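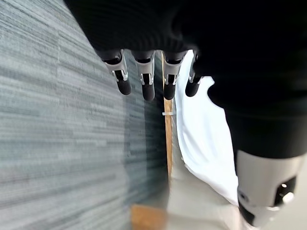

Four robot fingers with black tips and silver middle parts.

How do you look after a robot hand?

Your hand looks after itself. If you cut your finger, new skin grows. If your muscles are tired, you sleep and they feel better. A robot hand cannot do this, so people must take care of it.

At the Akinier workshop there is a robot with two arms. We call it Stondeck. Its job is to practice picking up small things and putting them down again. Every time it closes and opens its hand, we say it has made one grip. After 1,000 grips, it is time for a check.

First, switch off!

A robot arm is strong and it does not feel when a person is in the way. Before anybody touches the hand, the power is switched off and the arm is left to rest. Only grown-ups who have learned the work may do it.

Looking at the fingertips

Look at your own fingertips. They have tiny lines, which help you to hold a glass. The fingertips of a robot must also hold well. Dust makes them slippery, so we wipe each one with a damp cloth and let it dry. Then we look for cracks. A fingertip with a crack is pulled off and a new one is pushed on. It is a little like changing the eraser on a pencil.

Looking at the joints

A joint is a place where something bends. Your elbow is a joint, and your knee too. In the silver part of the robot finger there are openings, and inside you find small dark joint parts and thin rods. A rod pushes or pulls, and the finger bends. Hair and carpet fluff like to hide in such places – we take them out with a soft brush and tweezers.

After this we bend every finger slowly by hand. It should move smoothly. If it makes a scratching noise, maybe a screw is loose or a rod is not straight any more.

Teaching the hand where zero is

When the power is on again, the robot opens its hand as wide as it can. The computer remembers this position and calls it "zero". From there it can measure how far each finger is bent. Then Stondeck gets a test: it must lift a sponge 3 times without dropping it. If it drops the sponge, we start again from the fingertips.

Try it yourself

Put on thick winter gloves and pick up a coin from the table. Now try it with bare fingers. Which is easier?

More to read
Why do robots need a wrist?
What is inside a motor?
How a robot arm gets a new cable
Words to know: joint, rod, grip

© Akinier Workshop | Contact us | Back to top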